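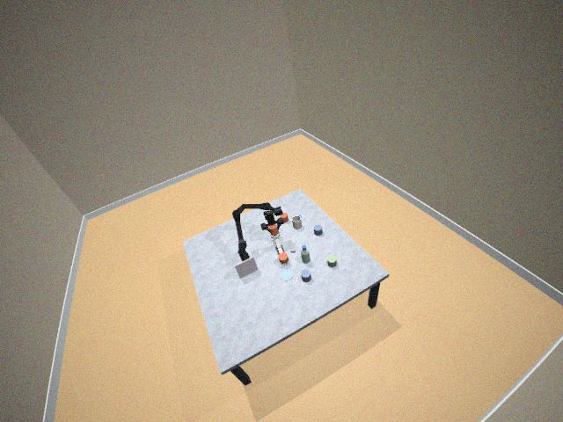

The second bedroom of a ground-floor flat is an odd place to learn robotics, and Shoshana Oyelaran has been doing it there since May, in the evenings, with the door shut so the cat can't get in. She works on two arms at once. One is bolted to a bench and made of printed plastic, hobby servos and a great deal of hot glue. The other lives inside a simulator, where it stands on a square table with a pale marble top in a plain room, and it is the one that gets all the new ideas first. Black with orange joints, it reaches over a small orange object while the rest of the day's clutter waits on the right: a can and cylinders, a green bottle with a blue cap, a flat blue disc. If a piece of code is going to fling something at a wall, she would like it to be a wall she doesn't have to repaint.

The project is called Plukance, a name that started as a typing error in a folder title and stuck. What she wants from it is modest and, to anyone who has tried it, slightly mad. She wants an arm that can tidy a tabletop by itself, picking up whatever has been left out and putting it where it belongs. A person can do that while talking on the phone. Getting a machine to do it means working out where each object is, how to hold it, how hard to squeeze and how to get there without sweeping the bottle on to the floor.

"I thought the moving would be the hard bit," she says. "The moving took me a fortnight. Letting go of things nicely took the whole summer!"

Letting go is a lovely problem once you start looking at it. Open the fingers too early and a cylinder lands on its edge and rolls. Open them too late and the gripper pushes down into the table, and in the real workshop that means a stripped gear. Her answer is a short piece of code called Prestano, which lowers the wrist in tiny steps and watches for the moment the load changes. She ran it 300 times in simulation before she dared to try it on the bench, changing the starting position a little on each go. On the final set of 100 it put the object down cleanly 88 times. The others she saved, and she replays them with obvious relish, pausing on the exact moment when it all goes wrong.

The bench arm is a different sort of pleasure. Its base is a chopping board. The shoulder joint has been redesigned so often that there is a biscuit tin of old ones under the desk, each with a date in marker pen, and the elbow makes a noise like a pepper mill. The fingers are on their best version yet, with strips cut from a bicycle inner tube glued along the inside. They cost next to nothing and they beat everything she had bought.

Moving code from one arm to the other is where the fun starts. In the simulator every joint goes exactly where it is told. On the bench there is play in the gears, the servos warm up and drift, and the desk lamp throws reflections that the camera takes for edges. So she has begun making the simulated arm worse on purpose, adding wobble to the joints and shifting the light between runs. Code that copes with all that has a far better time on the bench, and her first clean pick and place with the real arm came nearly a week after she made the change. She rang her sister, who asked if it could do the washing-up.

Next on the list is a new gripper, Gisano, which will have a third finger and, she hopes, a better way with flat things. Discs are a misery. There is nothing to get hold of, and the current fingers scrape at the edge like someone trying to pick a coin off a wet bar. She has sketched a thin scoop for one fingertip and printed two versions of it. The first one snapped. The second is on the windowsill with its supports still attached, waiting for a free evening and a sharp knife.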